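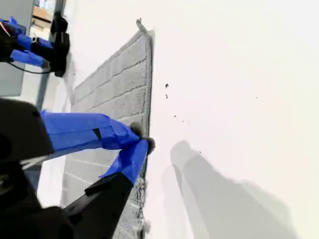

Anselmo Paredes

The towel is still the standard bad day for a household robot, and it is worth going over why before the next round of product announcements. Most readers of this newsletter run laundries, hotels or small plants, and the question we get most often is whether a machine can take over the folding table. The short answer for this September is no for mixed loads and maybe for a single item in a single size.

A rigid part has a pose: six numbers and you know where all of it is. A towel has no such thing. Its shape depends on how it was dropped, how much lint it carries and how stiff the last wash left it. A vision system that finds a bolt in a bin will happily report a towel edge that is really a crease, and the arm will then lift two layers and carry on as if it had one.

Grasping comes next. With the cloth flat on a table, the usual approach is to get one fingertip over the border and one beside it, then close. A stitched hem helps, being thicker than the body of the fabric and less likely to slide out. Ribbed microfiber is fairly kind in this respect. Thin cotton sheets are not, and fitted sheets should be left out of any trial you intend to finish.

Two arms are close to a requirement. One arm can drag a towel, wipe with it or drop it in a bin. Squaring it up takes a second grip on another corner, and the controller has to keep enough tension between the two to pull out the wrinkles without pulling the cloth free. Most of the failures I have watched happen at this handover, well before any fold is made.

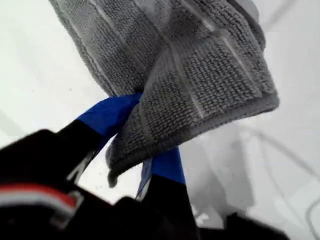 Hsiu-ying Mak wrote in after last month's item to say that we are grading the wrong thing. At the Mirkthorpe laundry the folding itself was never the bottleneck, she points out; the slow step is separating one piece from a damp heap and finding a corner, and a machine that did only that and passed the corner to a person would already be useful. She would accept an ugly fold. She would not accept a stop every few minutes that needs someone to walk over and clear it.

I think she is right about the stops. Cycle time is what vendors quote, and it matters less than the number of interventions per hour. Onbridge ran a folding cell for four weeks on hand towels of one size and logged both. The average cycle was slow but tolerable for an overnight shift. The interventions were not, and two operators ended up splitting their time between the cell and their own tables.

If you are offered a demo, bring your own towels — used ones, with worn edges. Ask for them to be dropped in a pile by you. Ask for five in a row with no reset, and write down every time a hand goes near the stop button. Check what happens when a grip misses, as a system that notices and tries again is worth more than one with a faster arm.

The same test works for wiping cloths on the shop floor. Jafri has asked for a comparison of fingertip pads on terry and ribbed fabric, and that will run in a later issue once we have the wear data.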